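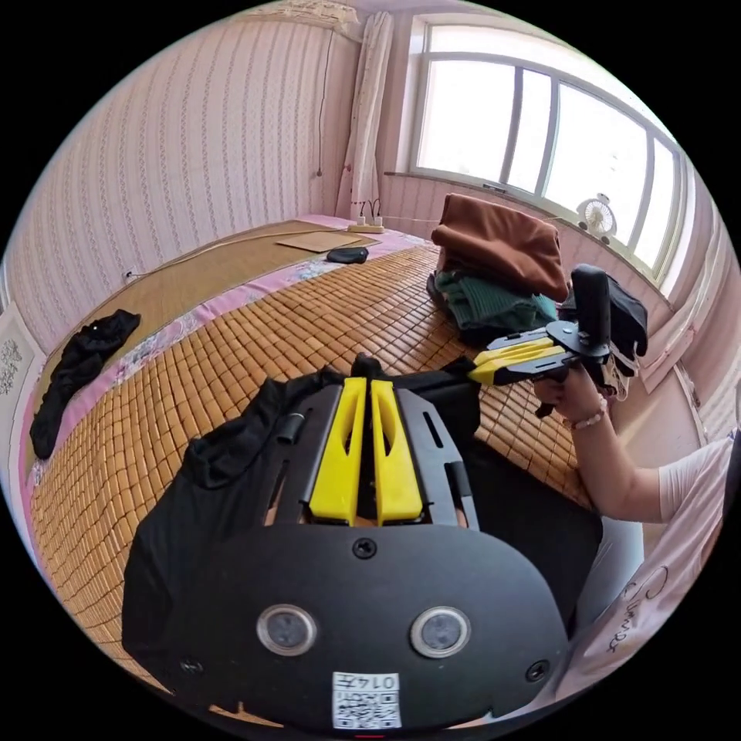
ホーム > 募集情報 > 調査協力者

睡眠と寝具に関する聞き取り調査 協力者募集

Wokudetti生活研究室では、一人暮らしの方の睡眠習慣について聞き取り調査を行います。寝る前の過ごし方、寝具の選び方、洗濯や買い替えの頻度などをうかがいます。

対象:Wavirville地区にお住まいの18歳以上の方で、現在の住まいに半年以上お住まいの方。夜勤のある方も応募できます。
募集人数:30名
内容:面談2回(1回あたり約40分)と、11日間の睡眠記録。記録用紙は初回にお渡しします。
謝礼:3,000円(2回目の面談終了後、現金でお支払い)
場所:Kasotbyビル2階 面談室。オンライン希望の方は応募時にお書きください。
時期:2月中。平日は午後7時開始の枠もあります。

睡眠障害で治療中の方は今回は対象外です。途中で辞退されても不利益はありません。うかがった内容は個人が特定されない形で集計します。

応募は下記の窓口まで、氏名、連絡先、希望の時間帯を添えてメールでお送りください。定員になり次第締め切ります。

担当:Fatima Bako(調査係)

当サイトではCookieを使用しています。閲覧を続けると使用に同意したものとみなします。

お問い合わせ | © Wokudetti生活研究室 | ページの先頭へ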